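Teaching by Hand: Notes on Folding Laundry for the Grallik Project

August 27, 2020

It has been the practice of this blog to report on work once it has been completed and reviewed. The present entry departs from that practice. The household tasks portion of the Grallik project is still under way, and several readers have asked how a demonstration is given when there is no robot in the room. The notes below concern clothing, handled with hand-held grippers on an ordinary bed.

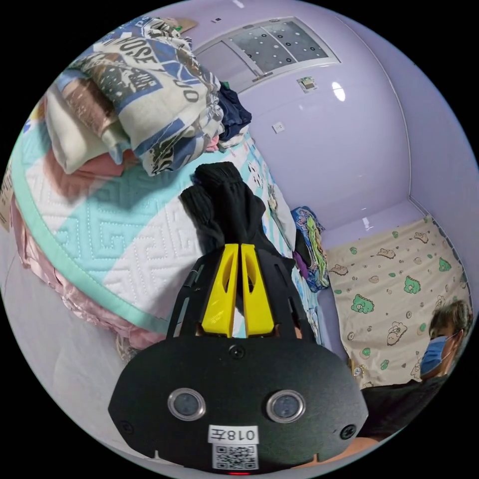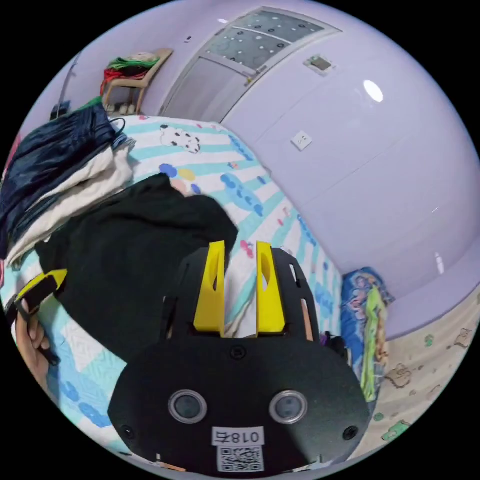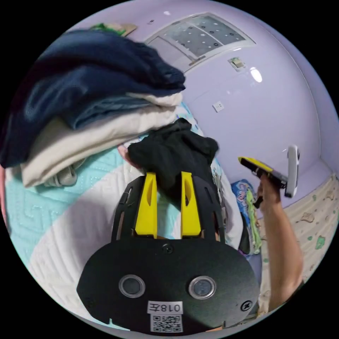 Black fabric, as in all three, is a demanding subject.

Biljana Todorova wrote in response to the draft of this entry that she would have expected the opposite choice: begin with a stiff, light-coloured item such as a tea towel, let the learner succeed at that, and bring in dark and stretchy clothing only when the basic folds are sound. She added that in her experience a person giving a demonstration becomes impatient with soft items, and that impatience is recorded along with everything else.

Her second point is accepted without reservation. Our early sets, made last November, contain many hurried movements, and these were visible later in the behaviour of the arm at Voltholm, which snatched at sleeves in a manner that several of us recognised as our own. The instruction to demonstrators was rewritten as a result. It now asks for a steady pace, a clear closing of the fingers before any lift, and a full release before the hand moves away. Where a fold goes wrong, the demonstrator is to correct it in the same recording. A recording in which a sleeve slips and is picked up again has proved to be of greater use to us than one in which nothing slips.

On her first point there is a difference of opinion, and it may be of interest to set it out. The tea towel was tried. The learner did well with it, and did well with other flat, square items, and then made almost no progress on socks. A sock has no corners to speak of. The order in which the items were presented appeared to matter less than the range of shapes within each set, and the present plan therefore mixes them from the start. It is possible that a larger project would reach another conclusion.

The question of remote control was also raised. For the first part of the work the arm at Voltholm was operated from a desk, by means of a pair of handles supplied by Kistex. The method has clear merits. Whatever the operator achieves, the arm is known to be capable of achieving, and no conversion is needed between the hand and the machine. It is, however, slow. In one full day of remote operation, 11 usable demonstrations of a folded shirt were obtained. With the hand-held grippers, a comparable day produced 73. The operators also reported that they could not judge how firmly the cloth was held, and that they tended to squeeze harder than was necessary for that reason.

The hand-held method carries its own difficulties. A person may reach at an angle which the arm cannot follow, and will do so without noticing. Of the first 170 recordings submitted, 20 were set aside on these grounds. Demonstrators are now asked to keep the elbow low and to turn the whole body towards the item when it lies far to one side. This feels unnatural for the first hour and is then mostly forgotten.

A further matter concerns the place of work. It was proposed at one stage that all demonstrations be given at a clean table in the Govindasamy building, under even lighting. I was in favour of this and have since changed my view. Homes contain patterned sheets, piles of other clothing and shiny walls, and a learner that has seen only a clean table is poorly prepared for them. The table is retained for checking the grippers before use, and for the training of new demonstrators, who generally find it easier to begin standing up.

Work on pairing socks continues. The fold itself is satisfactory, but the arm at Voltholm still has trouble turning the cuff of one sock over the other, and the recordings for that movement are being made again with a slower opening of the fingers.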